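Saturday, bench notes, drawer rig budget

Larysa wants the equipment list before she goes on leave, so I'm doing it while the arm's running and the coffee's hot. We've got one nightstand and one set of fingers, and I'd like to come out of January with more of both!

The furniture is the cheap bit. Trilok found a seller who'll do plain two-drawer units for $135 each, knobs fitted, and I've put us down for two. Spare knobs as well, please (different diameters, we keep tuning to the one shape). Wooden ones like these are kind to the fingertips, but I want a few metal bar pulls in the mix before anybody calls the grasp code finished.

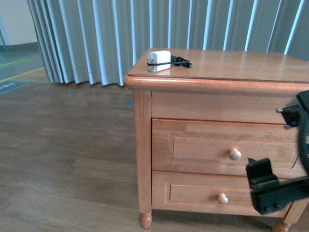 Nightstand by the curtain, arm coming in from the right.

Fingers next, and this is where I'm arguing with myself. Toltonus quoted a lead time of 13 weeks on their narrow pair, which is a bit rich. Ultuvier can ship sooner but theirs are chunkier, and I'm worried about clearance on the lower drawer, where the wrist has to come in nice and low. Bram reckons we could print tips over the winter shutdown and save the lot. Maybe, but I've seen how his last batch wore, so I've kept a line in for the bought ones (sorry Bram). 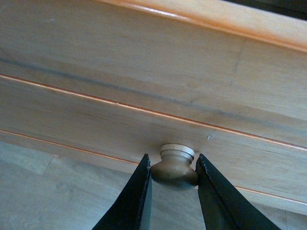
p. 48

Tip either side of the knob, that's the pose I'm using to compare the two drawings. Still to ask Līga: does the service plan cover the wrist camera, or do we budget a spare? I've pencilled in a spare, plus a longer cable. Edgardo to check the freight on the Ultuvier quote and whether GST is in it.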